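Stelville Tabletop Task Environment
Simulated workspace for manipulation testing
Supplied by Sovetti

Overview
Specifications
Rules of Use
Support

The Stelville Tabletop Task Environment is a simulated room and worktable for the testing of robot manipulation software. It is supplied to laboratories, integrators and training departments that need to compare results from one site to another under a common set of rules. The environment is delivered together with the Stelville Rules of Use, Revision 3, and the two are to be treated as one product. Results obtained without reference to the rules may not be reported as Stelville results.

The environment is licensed per site. A site license covers an unlimited number of workstations at one address and includes the task library, the reference scoring tool and all revisions issued during the license term.

What is included

Task library with 250 task definitions, each with a written goal, a starting layout and a scoring script
Room set with table, fixed furnishings and interchangeable objects
Reference scoring tool
Rules of Use, Revision 3
Report template in printable and editable form
Access to the Sovetti support desk

Intended use

The product is intended for evaluation and for the preparation of physical trials. It is suited to reaching, grasping, placing and sorting tasks carried out at a single table, and to the testing of perception software against varied objects and lighting. It is not a safety assessment. A program that completes every task in the library has not been shown to be safe around people, and the customer remains responsible for the risk assessment of any physical cell in which that program is later run.

Mobile bases may be used in the room, but tasks that require a robot to pass through a doorway are outside the scope of Revision 3. Customers with this requirement should ask about the Damberg corridor module, which is licensed separately.

Rules for layouts

Every reported result must name the layout on which it was obtained. Layouts in the task library are locked. A customer may copy a locked layout and change the copy, but the copy must be given a new name and may not carry the Stelville prefix.

Objects are divided into task objects and standing objects. A task object is one that the written goal refers to. All others are standing objects and must be left where the layout places them. Contact with a standing object is recorded by the scoring tool. Contact that leaves the object upright and on its support is entered as a minor event. Contact that tips it over, or moves it off its support, ends the trial and is entered as a failure.

Transparent objects may not be replaced by opaque ones in order to improve detection. If the software under test cannot detect a transparent object, the trial is to be run and the result reported. The same applies to reflections on the table surface, which are part of the layout and must not be turned off.

Rules for trials

A result consists of 100 trials of a single task. Trials are numbered in the order in which they are run, and none may be left out of the report. Where a trial is lost to a computer fault, the fault is noted beside the trial number and the trial is repeated at the end of the series.

The person operating the software may start and stop a trial but may not intervene during it. Camera positions are fixed at the start of the series. Changes to the software under test, including changes to settings, require a new series.

Two series may be compared only if they use the same layout, the same robot model and the same revision of the rules. Comparisons across revisions should be clearly marked and should not be used in purchasing decisions.

Rules for lighting

Each layout carries a lighting state, made up of the overhead source and any lamp placed in the room. The state is written into the report by the scoring tool and cannot be edited. Customers who wish to study the effect of lighting should use the varied lighting option, which changes the state between trials in a fixed order and reports each state on its own line.
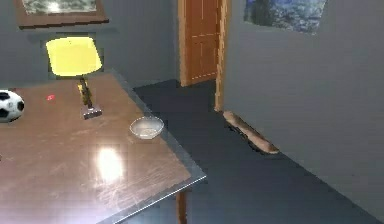
Reports are to be kept for a minimum of 2 years and made available on request to any party to whom the result has been shown. A complete report contains the trial log, the layout name, the lighting state, the software version and the name of the site. Recordings of individual trials are recommended for all failures.

Moving to physical trials

Success in simulation does not by itself authorize a physical trial. Before the first run on real equipment, the site should confirm that speed and force limits have been set in the controller, that the emergency stop has been tested, and that the working area has been marked. The first physical series should be run at reduced speed with a trained operator present.

Differences between simulated and physical results should be recorded and kept with the original report. Surface friction and the handling of clear materials are the most frequent sources of disagreement reported to our support desk.

System requirements

The environment runs on a standard desktop workstation with a dedicated graphics card. A full list of tested configurations is supplied with the quotation. An internet connection is needed for license activation and for revisions, but not for running trials.

Ordering and support

Orders are accepted from Sovetti directly or from Lachance, our authorized reseller for education customers. Evaluation licenses are available to qualified sites and include the full task library. Results obtained under an evaluation license may be used internally but may not be published.

Revision 3 replaces the revision issued in June. Sites holding a current license receive it at no charge and should complete any open series under the earlier rules before installing it.

Page last updated 2024-10-09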